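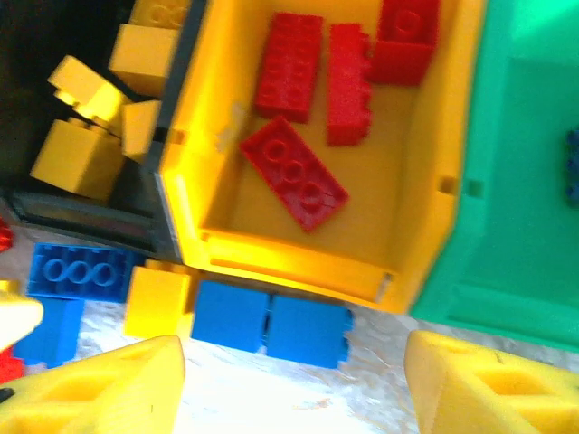
Home | Units | Week by week | Readings | Contact

Tourism Operations 2: Front Office and Guest Services
Week 6 handout: Overbooking and walking a guest

Reading time: 4 minutes

Read this before the tutorial. Bring a calculator.

Why hotels overbook

A room that is empty tonight can't be sold tomorrow. Some guests cancel late, some never turn up, and some leave a day early. If a hotel stops taking bookings at exactly its room count, it will usually have unsold rooms by midnight. Overbooking means accepting more reservations than there are rooms and relying on past no-show rates to even things out.

It is legal in most places as long as the hotel looks after the guest when it goes wrong. Check the terms of the booking, and the consumer law that applies where the hotel is.

Terms you need

No-show: a guest with a reservation who doesn't arrive and doesn't cancel.
Stayover: a guest already in house who is booked for tonight as well.
Overstay: a guest due out today who wants to keep the room.
Understay: a guest who checks out before the booked date.
Walking a guest: sending a guest with a valid reservation to another hotel at your cost.
Out of order: a room that can't be sold, usually for repairs. Take these off the room count first. Students forget this every year.

Worked problem: the Plarnport property

The Plarnport property has 105 rooms. On a night in November, 4 are out of order and 53 are stayovers.

Rooms that can be sold: 105 less 4 = 101
Rooms left for arrivals: 101 less 53 = 48

Suppose 43 reservations are held for arrival. The hotel is five rooms short of full. If the no-show rate is around 4 per cent, expect one or two of those 43 not to come. The manager could take the last five bookings and one more on top with fairly low risk.

Now rework it with two overstays and no understays. How many rooms are left for arrivals? Would you still take the extra booking? Write down your reasoning as well as the number.

Who gets walked

Most hotels have a written order. The Stestalport property uses this one, and we will use it in the role play:

1. One-night bookings with no arrival time given
2. One-night bookings with a late arrival time
3. Longer bookings made through a third party
4. Direct bookings

Families with young children, guests with access needs and loyalty members are not walked unless every other choice is gone. Groups are kept together.

Ring around by 4 pm to find rooms nearby. By 9 pm the neighbouring hotels may be full too, and you will be paying whatever rate is left.

At the desk

Move the conversation away from the queue. Apologise once, clearly. Tell the guest where they are going, how they will get there and what the hotel is paying for. The usual minimum is the first night's room, the taxi both ways and a phone call. Don't blame the booking system or the other shift. Put a note on the guest's file and make sure the morning manager sees it.

For the tutorial

Compare the policies for Gündoğdu and Urosby in the reading pack. Gündoğdu is a resort with long stays and very few no-shows. Urosby is an airport hotel where flight delays change the numbers hourly. Which one should overbook more heavily, and at what times of year? Half a page, dot points are fine.

Related handouts
Week 4: Reading an arrivals list
Week 5: Room status and housekeeping
Week 7: Night audit basics
Week 8: Handling complaints in writing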